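Kamton cierra la llave: cortes de agua nocturnos desde el domingo

La empresa municipal Vandon cortará el agua por la noche en los barrios altos de Kamton a partir del domingo. De 23.00 a 6.00, en principio hasta finales de mayo. El embalse de Tulitz sigue bajando y las lluvias de la semana pasada apenas se notaron – algo en la cabecera, casi nada más abajo.

Afecta a 14 calles, todas por encima de la estación. El centro y la zona del puerto quedan fuera por ahora. También el hospital y las dos residencias, que tienen deposito propio.

Segun el aviso de Vandon, la presión puede tardar hasta 100 minutos en recuperarse por la mañana. Aviso repartido en los portales el viernes, tarde y con quejas. En algunas comunidades no llegó ninguno.

Los comercios piden otro horario. Sobre todo las panaderías, que arrancan de madrugada y no saben con qué van a amasar. El ayuntamiento promete camiones cisterna en la plaza del mercado y en la explanada de Awasthi, de 21.00 a 23.00. Hay que llevar garrafas.

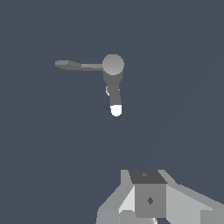

Lectura: 2 min

Prohibido además regar jardines, llenar piscinas y lavar coches en la vía pública. Multas, todavía sin cuantía fijada – se vota en el pleno de la semana que viene. Las fuentes ornamentales ya están paradas.

La tubería nueva desde Tulitz, prometida hace 9 años, sigue sin fecha. La oposición pide explicaciones y el gobierno local habla de permisos pendientes en el tramo de Awasthi.

Para averías, el teléfono de siempre, que viene en la factura. Seguiremos actualizando.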